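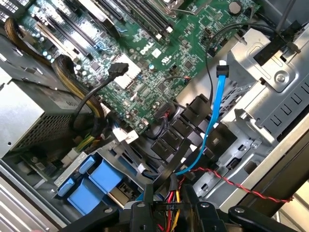

Figure 5. Wrist camera view at the start of a pass, with the gripper over the P10 power bundle.

5. Recording examples with an open computer tower

This section covers recording demonstrations for the cable-handling tasks on the Rana station. Finish the arm calibration in section 4 first. You need one trained operator and the Favo recording software, already signed in to your site account.

5.1 Preparing the tower

1. Unplug the tower from the wall and take off the side cover. Hold the power button down for a few seconds after unplugging.
2. Lay the tower in the fixture with the motherboard facing up and tighten both clamps by hand.
3. Push on each corner of the case. If it rocks, loosen the clamps and seat it again.
4. Leave the cables as they are. The learning system needs to see data and power cables lying across each other, the way they do in a used machine. Do not tie them back or tidy them between passes.
5. Enter the tower's inventory number in Favo under Workpiece.

CAUTION: Never record with the tower plugged in. The arm can pull a connector partly out of its socket.

CAUTION: Stamped metal drive cages have sharp edges. Wear cut-resistant gloves when you reach into the case.

5.2 Setting the start position

1. Put the arm in hand-guide mode and bring the gripper in over the target cable.
2. Open the fingers so that one is on each side of the bundle. In Figure 5 the target is the red, yellow and black bundle with the P10 label.
3. Check the wrist view on the monitor. Both fingers and the target must show, along with enough of the motherboard to tell where you are in the case. The view may be tilted.
4. Watch for thin cables close to the fingers. The red-and-black twisted wire in Figure 5 is the kind that gets caught. If one is in the way, move the start position, not the wire.
5. Press Save Start.

Note: A bright cable such as the blue SATA cable in Figure 5 is a handy landmark when you compare the live view with a saved start position. Do not use it as the only one. Check a fixed part too, such as the coin-cell battery or the memory slots.

5.3 Recording a pass

1. Type the task sentence in Favo. Use plain words and name the cable by its label or color, for example "grip the P10 bundle and lift it clear of the case."
2. Press Record and wait for the tone.
3. Guide the arm through the task at an even speed. If you miss the grip, open the fingers and try again in the same pass. Two tries are allowed.
4. Press Stop as soon as the task is done – long pauses at the end have to be trimmed by hand.
5. Mark the pass Good, Retry or Discard. Use Retry for a pass that worked on the second try. These are kept and used.
6. Return to the saved start position and shift it slightly before the next pass.

A full set is 49 passes per tower. Change operators at least once during the set.

Note: If the wrist view freezes, discard the pass even if the arm finished the task. Favo does not fill in missing pictures.

5.4 Closing the set

1. Open the gripper fully and raise the arm clear of the case before you release the clamps.
2. Check every connector on the motherboard and press home any that have lifted.
3. Select Close Set and wait for the upload bar to clear. Do not switch off the Rana controller before then.

Questions about task sentences or rejected sets go to Madhu Chaturvedi at the Rusham office.

© Trimgate. Rana station set-up guide | Contact | Back to top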